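We use cookies to keep this site working and to measure visits. Accept all | Manage settings

Kassa tableware glaze care: frequently asked questions

Can colored glazes go in the dishwasher?
Glazed stoneware from the Kassa range is rated for household dishwashers. Use a normal cycle and leave a gap between pieces. Contact during the spray phase is the usual cause of rim chips.

What causes gray lines on the glaze?
These are metal deposits left by cutlery. The glaze is harder than the steel, so the mark sits on top of it. Rub with a non-scratch paste cleaner and a damp cloth, then rinse.

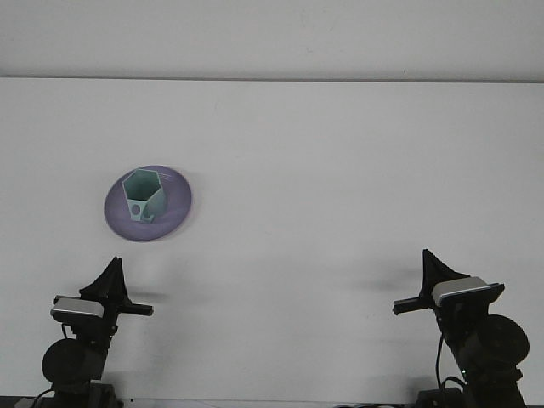

Sasholm wrote in to add that baking soda paste works on light marks but needs 5 minutes of contact before rubbing. We agree, with one limit - do not use it on matte glazes, where residue lodges in the surface and dries white.

Is crazing a defect?
Fine cracks in the glaze form when glaze and clay body contract at different rates. On decorative ware it is cosmetic. On ware used for food, stop using the piece, as liquid can reach the body underneath.
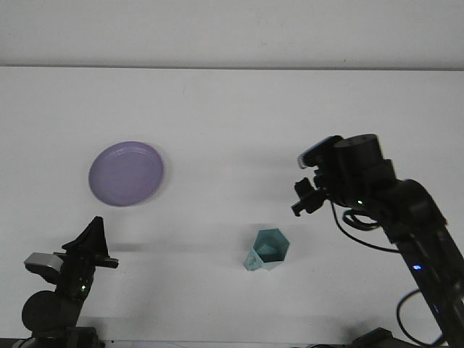 Stanisława Witkowska
Technical editor, Grodeck Ceramics

Thermal shock is the most common reason for returns. Let a refrigerated piece stand at room temperature before adding hot liquid. Do not set a hot piece on a wet counter. Two pieces stuck together should be separated with lukewarm water on the outer one - never with force.

How should plates be stacked?
Stack by diameter and put felt or paper between pieces with an unglazed foot ring. The foot ring is abrasive and will dull the glaze below it.

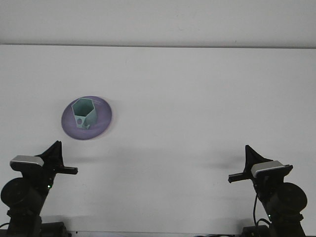

Can a chipped rim be repaired for food use?
Most household epoxies are not rated for food contact, so a repaired piece should be kept for display or dry storage.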